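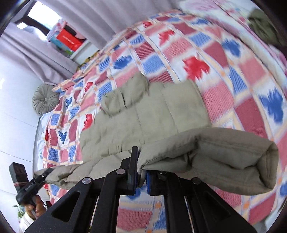 Olive-green padded garment on a checked, leaf-patterned blanket.

Quilted clothing

Quilted clothing is any garment made from two layers of cloth with something soft trapped in the middle, and stitching through the lot to stop the soft stuff wandering off. I've been keeping this page going on the Sturnby textile wiki for a good while now, and it has grown well past the short entry I meant it to be. Most of what follows is general, but I've put in the local bits too as people keep asking for them.

Names

People say padded, quilted, wadded and puffer as though they were all the same thing, and in everyday talk they more or less are. If you want to be fussy (I do, a bit), padded is the widest word and covers anything with a filling. Quilted means the stitching goes through all the layers. Wadded is what my gran's generation said, and you still hear it on the market. A puffer is the fat sort with deep tubes running round the body, and the puff comes from a lot of filling with the rows set well apart.

Early history

Padded clothes are very old and turn up all over the place, from China and Central Asia right across to Europe. Soldiers in the Middle Ages wore a thick quilted coat called a gambeson, either under mail or on its own if mail was out of reach. It was stuffed with wool, rags or horsehair, or just built up from layer on layer of linen, and it did a decent job of taking the sting out of a blow. Later on quilting went indoors. In the eighteenth century quilted petticoats were all the rage in Britain, and some of the surviving ones are lovely -- tiny running stitches in silk, with flowers and feathers worked all round the hem.

Fillings

Down is the fluff from under the feathers of ducks and geese. It's very warm for its weight and squashes to almost nothing, but it goes flat when it's soaked and takes ages to dry. Polyester wadding is cheaper and copes much better with damp, though it does thin out over the years, usually at the elbows and across the shoulders first. Wool wadding sits somewhere between the two and is my favourite to sew with! Cotton is heavy and holds water, and you mostly meet it in older pieces.

Wadding is sold by weight per square metre. A 90 gram wadding suits a spring jacket or a waistcoat, and 200 gram is proper winter stuff that most home machines will grumble at.

Stitching patterns

Diamonds are the classic, made with two sets of slanting lines. Channels are straight rows, up and down or across. Onion quilting uses wavy lines that swell and pinch, and you see it on a lot of army-style liners. The closer the rows, the flatter and stiffer the cloth, and every line of holes lets a little wind in. Some makers get round that with small walls of fabric inside, so the outer and the lining are never sewn straight together.

Quilting in Sturnby

The town had one quilting works of any size, Matheson, down by the canal. At its busiest it turned out 3,075 jackets in a month, mainly for farm shops and riding outfitters, and 760 of the June run one year went back for having the lining in inside out (there is still one behind the counter at the wool shop). The Hivov line was their warmest and had a corduroy collar. The Urnus was a plain liner that buttoned into a raincoat, and it's the one that turns up most at jumble sales. Both were diamond quilted. I have an Urnus and the buttons are a nightmare to match.

Care

Read the label first, obviously. Most polyester-filled things are fine on a cool gentle wash. Down wants a special soap and plenty of rinsing, then a long, low tumble with a couple of clean tennis balls to break up the clumps. Don't iron any of it. Store it hanging or loosely folded -- never crammed in a vacuum bag all summer, however tempting that is.

Small tears can be patched from the outside with sticky repair tape. For a burst seam, poke the filling back, pin the edges and use a short backstitch in polyester thread.

See also

Gambeson
Eiderdown
Trapunto
Liners and linings
Sturnby canal works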